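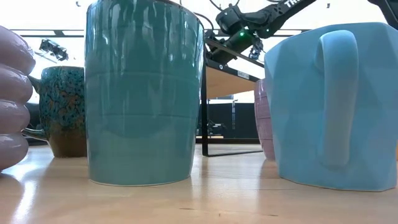 What does this report cover?

The second period of the Mendine drinkware project, which Imitmont is carrying out with funding from Clesel. The period ended in March. Work in it was limited to sorting, measuring, labeling and shelving the mugs, cups and bowls to be lent out from the Mendine building. Purchasing was closed in the first period and is not reported again.

The inventory now stands at 141 pieces. Each has a record giving height, rim diameter, base diameter, capacity to the rim, weight when dry, and the type of handle if there is one. Glazed ceramic takes longer to record than expected. Straight-sided cups can be measured in a single pass, but faceted and ringed bodies have no constant diameter, and the widest point has to be found with calipers before anything is written down. The record form was changed to allow for this. Pieces measured on the old form have been measured again.

Labels are on the underside. The first label stock lifted at the corners after washing and has been replaced with the Murakami type, which is thinner and sits inside the foot ring. A set of 18 pieces with the new labels is being put through the dishwasher. The target is 200 cycles with no lifting and no loss of print. The test is still running, and the result will be given in the next report. 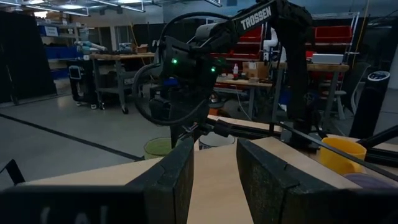
How are plain cups and bowls kept apart from the glazed mugs?

They go on separate shelves. Lightweight cups and bowls are lent for children's groups and outdoor use, and stacking them does no harm. Glazed mugs are stored in a single layer with a gap between neighbors, as most of the chips found so far were on rims and handles.

Shelf space is the main constraint. Single-layer storage uses more length than the original plan allowed, and handled mugs are the worst case – the handle adds to the width, and the mug cannot be turned freely once its neighbors are in place. We tried facing all handles forward. This saved length but left them exposed at the shelf edge, so the current rule is handles to the right at a slight angle.

Tall cups without handles go at the back of each row. Shorter mugs stand in front of them, and textured or heavily speckled glazes are placed where the light is good enough to check for hairline cracks.

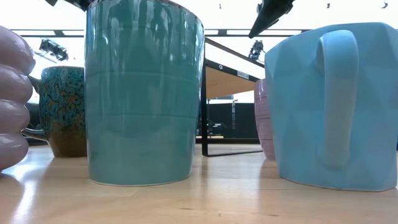 Rows are made up by height first and by color second. Sorting by color alone looked tidy but put tall and short pieces side by side, and the short ones were hard to reach.

Three items remain open:

Dishwasher test of the new labels, in progress.

Additional shelving for the single-layer mugs, quoted but not ordered. Approval from Clesel is needed before the order is placed.

Loan sheet wording on chips and cracks, in draft.

Spending is within the approved budget for the period. No change to the end date is requested.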